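Home Talks Slides Notes Contact

Speaker notes: Teaching a robot to tidy a kitchen
Student robotics evening, Trolevis hall, August

Slide 1 - Hello
Say who I am: Larasati Kwok, second year, part of the Plelwood student project. Thank Ridwan Purba for the slides and for sitting through two practice runs with me. Wave at the first years!

Slide 2 - What we set out to do
We wanted a robot arm that could pick small things up and put them where they belong, in a kitchen that looks like a kitchen. Our first tests were on a bare bench and they went so well that we got cocky. Then we moved to a worktop with jars on it and everything fell apart (pause for laugh, if there is one).

Three of us took turns guiding the arm by hand while it recorded. By the end of term we had 1063 recordings. Mention that 85 of those came from one very long afternoon with a lot of biscuits.

Slide 3 - Small object, clear box
Leave this one up for a bit. The gripper has its two black fingers closed on the little blue piece inside the see-through box. I love this task because it looks like nothing at all, and it kept us busy for weeks. You can see the wood grain straight through the sides of the box, so think what that's like for a program trying to work out where the walls are. Point out the mug behind the arm and the glass beside it as well - plenty to bump into.
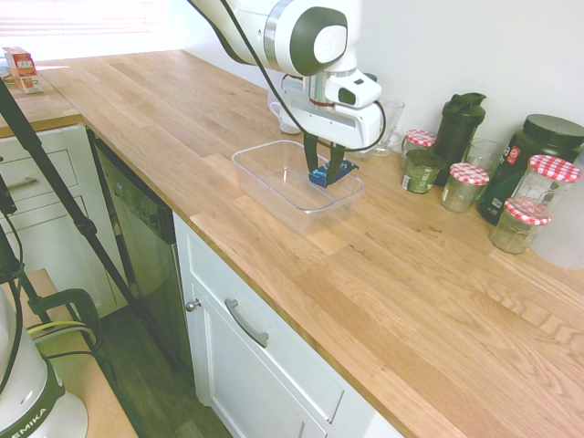
Slide 4 - What went wrong
- Clear plastic. We tried tape on the rim, which helped, then took it off again as it felt like cheating.
- Sunlight. Recordings made in the morning didn't help much in the evening. Ridwan has a good graph, ask him for it afterwards.
- Us. We all guide the arm differently. I go in fast and wobble, and the model learnt my wobble!

Slide 5 - Next term
Kontogiannis from the maths society has offered to help with the timing code. Bera, our planning tool, needs a proper rewrite and I can't wait to get stuck in. New members very welcome, no experience needed - I had never touched a robot before last year.

Questions. Keep the box slide handy, someone always asks to go back to it.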